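Pukley Wants Your Squeaky Doors This July

PUKLEY – The Arellano Repair Hall will open its doors in July for the first Pukley Squeak Amnesty, a month in which residents may bring in any hinge, chair or gate that has been annoying the neighbors, and leave without being blamed for it.

The hall has set aside 300 bench slots and 23 cans of oil. Hardware supplier Ivex is donating 1,000 screws, most of them the right length.

"People will live with a noisy door for 20 years and then complain about the birds," said Emiliano Núñez, who runs the hall. "We are asking for one evening."

Sessions start at 6 p.m. and last 60 minutes. Ulises Toledo of Flistau Joinery will lead the chair bench, where he plans to be patient. Entry is free. Pianos will be turned away at the door, as will anyone carrying one.

Items left behind at the end of the month will be repaired, oiled and sold to someone more grateful.

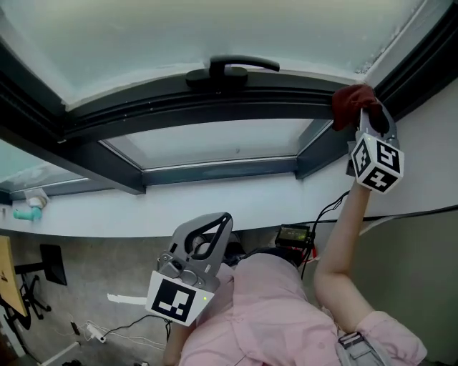 Do I have to take the door off its frame before I bring it?

Leave the door where it is and bring just the hinges, along with their screws in a bag.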